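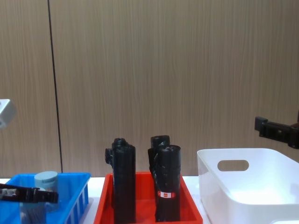

Blue bin on a white tabletop.

How to read a fund's charges before you buy

Fund adverts like to show you growth. They are much quieter about cost, so start there.

Step 1. Find the ongoing charge in the key facts document, usually on page two. Ignore the brochure. If the seller sends you the brochure again when you asked for the document, take the hint.

Step 2. Look for what the ongoing charge leaves out. Dealing costs sit on a separate line, and so does any performance fee. The Vevance income fund I looked at in June had both, plus an exit fee for anyone leaving within 30 months.

Step 3. Turn percentages into pounds. Add up every yearly charge for the sum you mean to invest, then multiply by the years you expect to hold. My own answer for the Vevance fund, over 9 years, was £3,340. I'd have waved through the percentage.
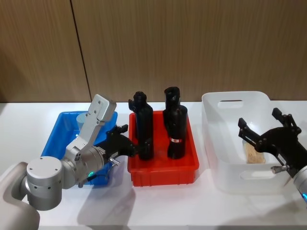
Costel Ristić wrote in to say that cost isn't everything, and that he would happily pay more for a manager who beats the market. Fair enough, if you can pick that manager beforehand. I can't, and I doubt the past performance chart will help.

Step 4. Compare with a plain tracker. Use the same sum and the same number of years. Then ask the seller, in writing, what the extra money buys. "Expertise" is not an answer. Keep the reply with your paperwork.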